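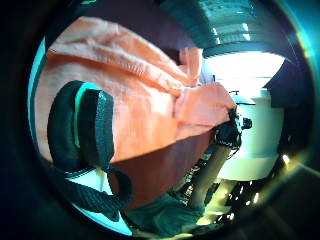 Home News Opinion Letters Past issues Subscribe

Show us the dull part

I went to the open day at Nestico's workshop in Nindance in April expecting a robot to fold a towel. I did see that. It took 4 minutes, the towel was folded, and people clapped. Then most of them went outside for the sausage sizzle and missed the part I think mattered more.

In the next room people were handling cloth. They wore black gloves with bits of sensor gear fastened on, and they picked up a piece of fabric, shook it, gathered it, put it down and picked it up again. The recordings are used to teach the machine in the first room, which the company calls Erdős, after the mathematician. I stayed in there for most of the afternoon.

My view is that this second room should have been the open day, and the robot should have been the side show.

I worked in a hospital laundry for nine years before I retired, so I have opinions about cloth. Sheets are easy. A sheet is big and flat and it wants to go one way. What slows a person down is the odd stuff: a dressing gown with its belt half through the loops, a bag with a long strap that has wrapped itself around three other things, a thin scarf inside a heavy jumper. You learn to find an edge with your fingers while you look at something else. I could never have written down how I did it, and I was asked to more than once by managers with clipboards.

So I was interested to see somebody trying to get that knowledge out of people's hands without asking them to write it down. The staff told us the collection so far stood at 3,783 recordings, and that a fair number of those get thrown out. I asked what makes one bad. The young woman running the room said a bad one is usually too tidy. People know they are being recorded, so they fold the way they think folding should look. She would sooner have them do it the way they do it at home with the radio on.

That answer told me more about the state of home robots than the brochure did. The brochure has a machine standing in a very clean kitchen. It says the future is closer than you think. I have been told that about various machines since my first week at work, and what arrived was a better ironing press.
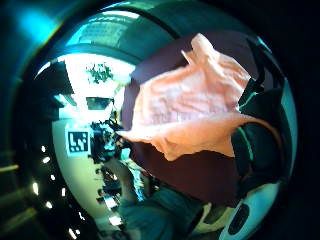

Thin pink cloth over a maroon one in the recording room, with one of the square markers on the wall.

There is a case against what I am saying, and a man in the car park put it to me fairly. He said people come to these things to see the machine, children especially, and a company that relies on grants has to show something that moves. If they put a person with a pile of washing at the front, he said, half the crowd would go home. He may be right about the crowd. There were kids in the first room with their noses nearly on the safety rail and I would not want to take that away from them.

But the machine gives a false picture when it is shown by itself. The towel it folded was the same towel all day. It was laid out the same way each time by a staff member, who was quite open about it when I asked. Anyone who left after the clapping went home believing a robot can do the washing. Some of those people sit on boards. One or two probably make decisions about aged care, where the laundry is done by people on low pay who are already being told that their jobs are about to change. I would like those people to have spent an hour in the second room before they say anything further on the subject.

I also think the workers should be paid properly for it, and credited. Nestico pays by the session, 2 hours at a time, and nobody I spoke to complained about the rate. Akisard, the other firm in the region doing this sort of thing, pays by the clip – I know this from its own advertisement in the library. I think that is the wrong way to go about it. Pay by the clip and you will get fast, neat, useless folding, which is the very thing the young woman was throwing out. It was the same with us when they brought in bonuses by the trolley. We filled trolleys.

I am 64 and I don't expect to own one of these machines. If one turns up at the nursing home when I need it, and it can get a nightie off the line without pulling the buttons, good. I have no quarrel with automation. Laundry work ruined my shoulders and I would not wish it on anybody's daughter.

What I would ask of Nestico is simple enough. Next year, open the second room first. Put the visitors through it in small groups and let them have a go with a glove on. Hand them something awkward, then take them in to see the robot do its towel. I think they would still clap, and they would have a better idea of what they were clapping for.

The organisers had a feedback form by the door and I wrote most of this on the back of it. The pen ran out at the bit about the trolleys, so they are getting the rest here.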